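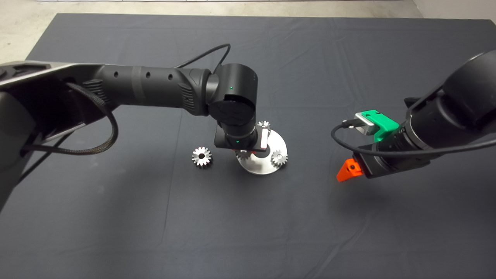 Okay, people keep asking what it's like since the arms came in, so a thread. I've done gear sub-assembly at Lehtinen in Morkodcombe long enough to have the thumbs for it. 1/

My job used to be: plate, gear, gear, gear, gear, next plate. 266 of those on a good shift. You get fast and then you get a wrist brace. Half my row had one (mine was purple, I miss it a little). 2/

Now there are 2 arms at my old spot and I'm next to them most of the day. I load parts, I check the mesh by hand, and when a gear doesn't want to go on I decide if it's the gear or the arm. Usually it's the gear! Stergate sends us a bad bag every so often and my fingers know before any gauge does. 3/

What changed the most is the talking. We used to all face the same way and gab for eight hours without looking up. Now I'm two bays over from Anjani Santoso and we text each other like teenagers from forty feet apart. 4/

Pay: same grade until July, then there's supposed to be a new one called "cell operator." I've read the description and I've been doing everything on it for months, so I'd like the money for the months too please. The union rep has my notes. 5/

Did anyone lose their job? Not on my shift. Three people moved to packing and one of them hates it and says so every lunch. Nights is smaller than it was, they just didn't fill the spots when people left. I count that, even if the newsletter doesn't. 6/

The training was a day and a half. Most of it was a slideshow. The useful part was the last hour, when the tech let us stop it, move the parts, start it again, and mess up on purpose. Give people more of that hour. 7/

Somebody asked if it's faster. On one plate, no way, I'd smoke it. Over a week, yeah, it doesn't get the 3pm slump. Our line did 2802 last week and I went home and opened a jar by myself, so. 8/

Things I'd still like: a stool that fits under the bench, a say in where the parts trays go BEFORE they get bolted down, and the stop button moved to the left side for Anjani, who's a lefty and has asked twice. 9/

Bay 36 gets theirs next month. If you're in 36 and reading this, come by on break and I'll show you how I sort the trays. Bring coffee. 10/10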